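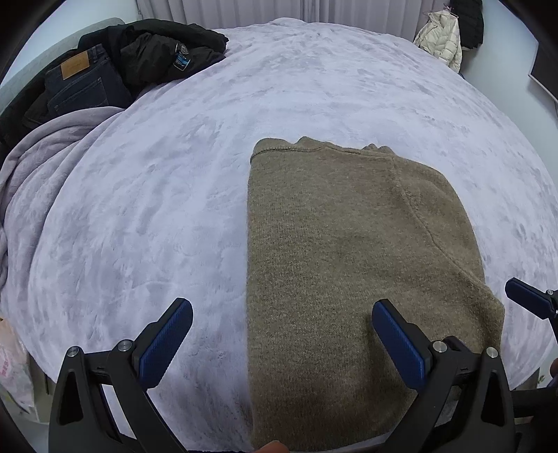 Folding a knit sweater on the bed with the hand-held gripper.

Come fold with us: open day hosts and home participants wanted

Every April the Zavham workshop in Tindport opens its doors for an afternoon, and every year the part people crowd around is the laundry. We have shown robot arms stacking cups and sorting bolts, and visitors are polite about it, but put a pile of clothes on a table and suddenly everyone has an opinion (and usually a grandmother who did it better). So this year we are giving most of the floor to folding, and we need people to help us do it.

We are looking for two kinds of helpers, and you are welcome to put your name down for both.

Home participants

You would borrow one of our hand-held grippers and use it at home for two weeks before the open day, folding and putting away your own clothes. Sweaters, jeans, jackets, towels, whatever you have. You work the two fingers by hand, and the camera on the tool records what they do. Those recordings are what our robots learn from, and a selection will play on the big screen during the visit so that guests can see where the learning starts.

Your bedroom does not need to look like a hotel. Please don't tidy up specially for us! We would much rather have a real bed with a real heap of blankets on it, and a soft, fuzzy bedspread makes things harder in a way we are very happy about. Do put away letters, family photos and anything with your address on it, and let the people you live with know when you are recording. You can ask us to delete any clip, at any time before the open day, without telling us why.

We ask for 40 short recordings in all, spread over the two weeks however suits you. Most people find the first few slow and a bit clumsy, and then it gets rather pleasant, especially with the radio on. Participants receive $400 when the gripper comes back to us.

Open day hosts

Hosts look after a table on the afternoon itself, from noon until 6 p.m., with a proper break and a hot meal in the middle. You would welcome visitors, hand them a gripper, let them try a T-shirt or two, and walk them over to the robot table when they are ready. Children come in large numbers and ask wonderful questions. You do not need to know the answers, as Đạt Tạ and Mỹ Dương from the robot team will be on the floor all afternoon and love being interrupted.

This is paid work at our usual event rate, with a training evening the week before. It suits students, retired teachers, people who have worked in a shop — really anyone who likes talking to strangers and can stand for a good part of the day. If standing is difficult, tell us and we will set you up at the welcome desk.

Who can apply

You should be 18 or over and live close enough to Tindport to pick up the equipment in person. No technical background is needed for either role. Left-handed folders are especially welcome, as we had hardly any last year.

How to apply

Write a few lines to Abena Abubakari at the Zavham front office, or drop a note through the door. Say which role you would like, what sort of clothes you mostly fold, and when you are easiest to reach. Jolán Medve will call you back for a short chat, and after that we will invite you in to hold a gripper and see how it feels in your hand.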